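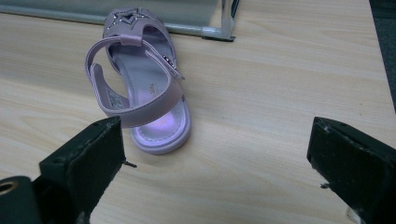 How to measure a child's feet at home

Shoe sizes differ between makers, so a number on a box is only a starting point. A length in millimetres is more useful, and you can get one with a sheet of paper and a ruler. The whole job takes a few minutes once the child agrees to stand still.

What you need

A sheet of plain paper larger than the foot
A pencil
A ruler marked in millimetres
A wall with no skirting board, or a heavy box to use in its place
A strip of ribbon or a soft tape measure

When to measure

Late afternoon is best. Feet swell a little during the day, and a shoe fitted at breakfast can pinch by 4 pm. If the shoes will be worn with socks, put the socks on first. For sandals, measure bare feet.

Step 1. Lay the paper on a hard floor with one edge tight against the wall. Carpet gives a short reading.

Step 2. Stand the child on the paper with the heel just touching the wall. Both feet should be on the floor and the weight shared between them. Toddlers tend to curl their toes, so press down on them gently until they lie flat.

Step 3. Hold the pencil upright and mark the end of the longest toe. This is often the big toe, but check the second one as well.

Step 4. Measure from the edge of the paper to the mark. Write it down, then do the other foot. Use the longer of the two.

Step 5. Wrap the ribbon round the widest part of the foot, just behind the toes, and measure the ribbon. You only need this if the maker sells more than one width.

Adding room to grow

For closed shoes, add 8 mm to the foot length. For sandals, add slightly less, or the front will catch on steps. Compare the total with the inside length of the shoe. Some charts give foot length instead, with the growing room already allowed for – read the small print above the table before you add anything.

Checking straps

Do the strap up on a middle hole, so there is room to adjust it both ways. You should be able to slide a finger under it. Ask the child to walk across the room and back, and watch the heel. If it lifts with every step, try a tighter hole before going down a size. Red marks after a short wear mean the strap is too tight or sits in the wrong place.

Measure again before school starts in September, and every couple of months for children under four.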